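Sulton publishes its house rules for hand-held gripper work

By Kavitha Bhat

Sulton, the training and testing firm that runs its recording rooms in Lutska, has published the rules that its own operators follow when they work with hand-held grippers. The text was released in November and anyone may copy it. It has 34 rules, most of them one or two sentences long, and a short form that must be filled in before and after each session.

The firm used an older version of these rules inside its own rooms. It was written for people who already knew the work, and new operators found it difficult. "We had words in it that only five people understood," said Rajitha Mondal, who led the writing. "A new person would read it, say yes to everything, and then go and ask a colleague what to do. So the colleague was the real rule book, and every colleague was a different book."

The new version uses everyday words. It is divided by the order of the working day: the room, the table, the tools, the recording, the person, and the files.

What the rules say about the room and the table

The first part asks for a plain background that does not change during a session. A cloth backdrop is allowed, also one with letters or a sign on it, but it must be fixed along the top and it may not be moved between the first and the last recording. If a clip comes loose, the operator stops, fixes it, and writes this in the form. Room lights stay at one setting. Windows are covered or the session is marked as daylight.

For the table the rules are stricter than before. Only the objects on the task sheet may lie on it, and the sheet must name them in simple words, for example mug, coaster, tube of toothpaste. An operator may not add a phone, a pen or a drink of her own. Cups which belong to the task are not used for drinking. Packages with printed text are permitted in any language, but labels that carry a name or an address of a private person must be removed or covered first.

The starting position of every object is chosen from the sheet and not by the operator's taste. This rule caused the longest discussion, according to Mondal. Many operators like to put an object where it is easy to reach, with the handle turned to the good side. The recordings then look very clean, and a robot which learns from them has trouble when a handle points in another direction. Under the new rules, 80 recordings of one task must be divided between all the positions on the sheet, also the uncomfortable ones.

Tags, fingers and other parts

The part on tools has received the most attention from outside readers. It requires that the square tags on the gripper are clean, flat and completely readable before work begins. A tag with a scratch or a lifted corner is replaced, and the operator does not try to press it back with glue. After a replacement the gripper must be checked again in the two test positions before any recording is kept.

Soft fingers are looked at for cracks and for worn ribs on the inner side. The rules give a fixed limit of 500 recordings for one pair, after which the pair is changed even if it still looks good. Both fingers are always changed together. When an operator works with two grippers, the rule counts each gripper separately, and the form has a line for the left and a line for the right.

Operators must keep their own fingers behind the base of the gripper fingers while a recording is running. Touching an object with the bare hand, even for a moment to stop it from rolling, makes the recording invalid. It may be kept in a separate folder for mistakes, but it may not be counted as finished work.

Rest and consent

Keerthana Pillai, an operator who now trains new colleagues, asked for the part about people to be put into the same document. In the old version it was in another file. "The wrist gets tired before you notice it," she said. "If the rest is written in a different paper, people think that it is a different subject."

An operator may record for 34 minutes and then has to put the grippers down. The supervisor cannot shorten the break, and an operator who is paid by finished task receives the same pay for the break as for work. Pillai told this newspaper that the last point was not easy to get accepted, and that she would have refused to sign the text without it.

The rules also say that each operator must see in advance what the camera can record. This includes hands, voice if the microphone is on, and other people who enter the room. Visitors are asked to wait until the light at the door is off. An operator can ask for a session to be deleted until the end of the next working day, and she does not have to give an explanation.

Some readers want more

Rajeshwari Alva teaches workplace safety at the Calimlim technical school and has read the document with her class. She is positive about the language and about the break rule. She is less satisfied with the part on cables. It says only that cables should be "kept away from the arms of the operator," and she thinks that this is too weak. She would like to see a fixed height and a rule on who checks it.

She also noticed that there is no rule on left-handed operators. Two of her students are left-handed and they tried the starting positions in class with kitchen tongs. They found that several of them force the elbow out to the side. Mondal said that the comment is correct and that it will be taken up in the next version.

Another question is who controls whether the rules are followed. At this moment the answer is Sulton itself. The form is signed by the operator and the supervisor, and both are employed by the firm. Sorkell, a smaller company that does similar work and plans to use the text, has asked for a simple outside check. Lakshmi Rodrigues, who is responsible for quality there, proposes that 2 out of every 80 recordings are sent to another company and compared with the form.

"It does not have to be expensive," said Rodrigues. "You look if the objects are the ones on the sheet, if the tags can be read, if there is a hand where there should not be a hand. One person can do this in an afternoon."

Sulton has not yet agreed to the proposal. The firm says that it must first solve the question of consent, as operators have only given permission for use inside the company. A new consent form is being prepared. Sorkell will begin with the rules in its own rooms without waiting for it.

How mistakes are written down

One page of the document deals with failed attempts. Before, they were normally deleted at once, and no record of them remained. From now on an operator marks a failed attempt with one of four words: dropped, missed, moved or stopped. She may add a sentence if she wants. The supervisor may not use the number of failed attempts to judge a person during the first month.

According to Mondal, the four words are the result of much cutting. An early draft had a long list of reasons, and in the trial period the operators chose the first one on the list almost every time. With four words the answers became more varied and also more useful. The word "moved" is used when an object was touched before the gripper was closed around it, and it led to a change in the task sheets, where light objects such as tubes and thin coasters now have more practice time.

The document ends with a list of the things that it does not cover. It is not meant for robot arms that move under their own power, for sharp or heated objects, or for work on ladders and stairs. Companies which do this kind of work are told to use their own safety rules and to take from the Sulton text only the parts about the table and the files.

Comments can be sent to the firm until the end of the winter. Those from operators will be read first, and they can be sent without a name. Printed copies are available at the reception in Lutska, and the Calimlim school has a copy in its library which can be read there but not borrowed. 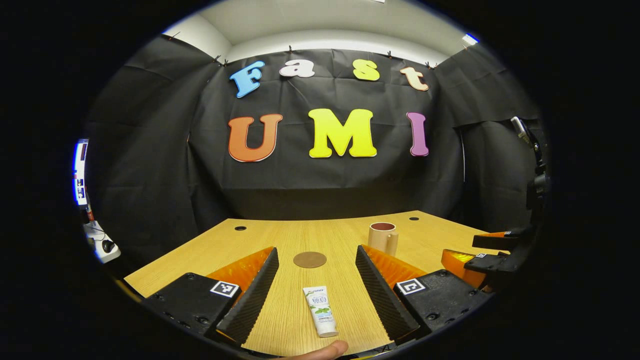 The next version is expected in the spring. Mondal says that it should not become longer, so for each rule that is added, her group will look for one that can be taken out or joined with another. The part on cables will be rewritten first, and Alva has been invited to send her own wording for it.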